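4. Setting up redirects after you change your page addresses

If you have worked through section 3, your Larero site now has its new address pattern, and your pages are living at shorter, friendlier addresses than they did before. Lovely! But other websites, old newsletters and people's bookmarks are still pointing at the old ones, and so are the search engines for the time being. This section walks you through sending all of those visitors to the right spot, using the Flistel redirect tool that comes with every Larero plan from Barta upward.

Set aside a quiet hour if your site is small. A shop with 800 product pages will want an afternoon, and probably a pot of coffee.

Before you start

You will need your Larero administrator login and the list of old addresses you exported in step 3.6. If you skipped that export (it happens to the best of us), open Tools, then History, and choose Download Address List. The history is kept for 63 days after a change.

CAUTION: Make a full backup before you import anything. Flistel can undo the last import, but only the last one.

Adding your redirects

1. From the dashboard, open Flistel and click the Redirects tab.

2. Click New Redirect and type the old address in the left box, starting with the slash. Leave off the domain name.

3. Type or paste the new address in the right box. The little magnifying glass will search your pages by title, if you can't remember what you called something.

4. Leave the type set to Permanent (301). Choose Temporary (302) only for a page that will be going back to its old address, such as a holiday sale page.

5. Click Save, then Test. A green check mark means the old address now lands where you want it.

6. Repeat for each page, or use Import to bring in a spreadsheet. Each file can hold up to 400 rows, so split a longer list into two or more files and import them one after another.

NOTE: Try not to send every old address to your home page. It is tempting, we know, but a reader who wanted your bread recipe would much prefer to arrive at the bread recipe.

If you host Larero yourself

Everything above works the same way on your own machine, with one extra job at the end. Flistel keeps its rules in memory, and the server has to reload them after a large import.

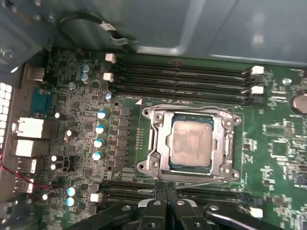

Processor socket and motherboard inside a computer case.

7. Log in to the server and open the Hesel control panel.

8. Choose Services, then Web, then Reload Rules. Wait for the message "Rules loaded" before closing the window.

CAUTION: Do not press Reload Rules twice in a row. The second request cancels the first, and you will have to begin again.

Checking your work

9. Go back to Flistel and open the Missed Pages report. Any old address that visitors are still asking for and not finding will be listed with the newest at the top.

10. Click Fix next to an entry to create its redirect on the spot.

Look in on this report every few days for the first month. The report shows 300 entries at most, so clear out the ones you have dealt with as you go along.

Section written by Letay Nigatu. Last updated 3/10/18.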